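We're looking for people to teach our robots by hand this June, and you don't need any background in robotics to do it!

Our group at Tavanel studies how two-armed machines learn small assembly and sorting jobs from human demonstrations. Over the past year we've been testing a method we call Ovano. The usual approach is to collect a huge pile of demonstrations and train on all of them. With Ovano, the learner looks at what it has so far, works out which starting positions it's least sure of, and asks a person to show it those. In our first study, a policy trained on 300 requested demonstrations did as well on our block-and-box task as one trained on 1000 ordinary ones. We were thrilled (and a bit surprised), and now we want to know if it holds up when the teachers are people who've never touched a robot before. That's where you come in.

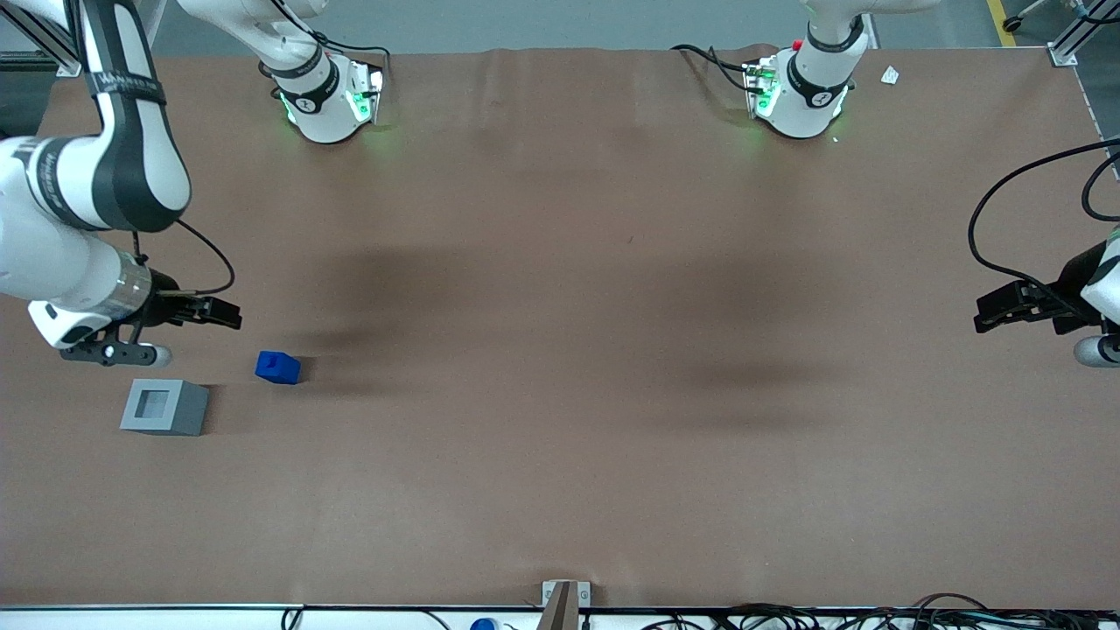
**STUDY PARTICIPANTS | PAID | IN PERSON**

The workspace is a big table covered in brown paper, with two white arms, a small blue block and a gray box with a square opening in the top. You'll guide the arms through the task from a starting position the system picks, then do it again from the next one. Some of the requests are pretty odd, and those tend to be the ones we learn the most from. Between rounds we'll ask you what felt easy, what felt awkward and whether the requests made any sense to you.

**What taking part involves**

- 8 sessions in June, each two hours long, with a break in the middle
- A practice round before your first session, also paid
- A short written questionnaire after each visit
- Sessions are at our lab in the Jaunzems Building, ground floor, step-free entrance

**Who can sign up**

We have room for 16 people. You should be 18 or older, comfortable reading English instructions on a screen, and able to use both hands for light work while seated or standing. Left-handed people are very welcome, as we had too few of them last time. If you've worked with robot arms before, please tell us, but it won't rule you out. People who took part in the Gatberg pilot can't join this one.

**Pay and privacy**

You're paid for every session you attend, even if you decide to stop early. We record the arm movements and a view of the table. Your name is stored separately from the recordings, and you can ask us to delete your data until the study closes.

**To apply**

Pick up a form at the Jaunzems Building front desk, or ask there to be put on the Ovano mailing list. Tell us which weeks in June you're free and whether mornings or afternoons suit you better. We'll reply to everyone, and if you'd like to stop by and try the arms before deciding, just write that on the form.

Posted January 21, 2019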